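Chapter 2
Beds, Bedding and Clothes

The bed takes up more floor than anything else in most bedrooms, so it is the usual place to start when a room is put in order. Clothes land on it, and the bedding has to be straightened before anything can be folded there. 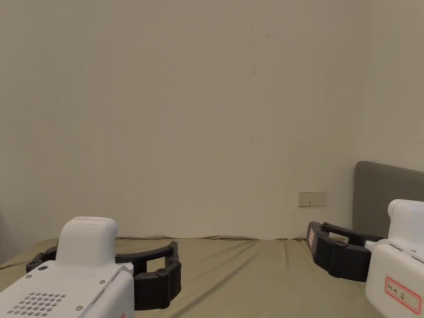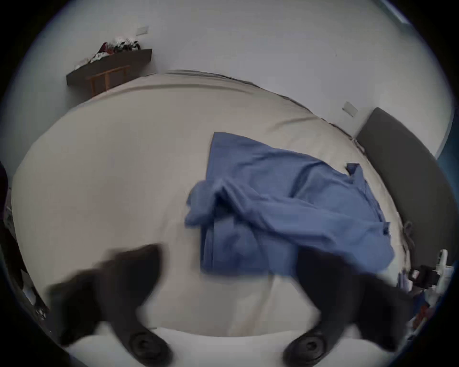
Figure 2.1. First picture: an olive-khaki sheet with a low fold along the wall. Second picture: a blue garment on a cream-colored duvet.

This chapter treats bedding and clothing as one job. Section 2.1 covers the sheet – pulling it flat, working creases toward the edge, and dealing with the strip next to the wall, where cloth tends to bunch. Section 2.2 moves on to duvets. Section 2.3 deals with single garments left on a bed and how to find a collar, cuff or seam to start from.

Key words: crease, fold, hem, seam, tuck

Before you read, write down the order in which you tidy your own bed. Keep the list. You will need it for the exercise on page 83, where Darnell Tran compares two ways of making a bed against a wall.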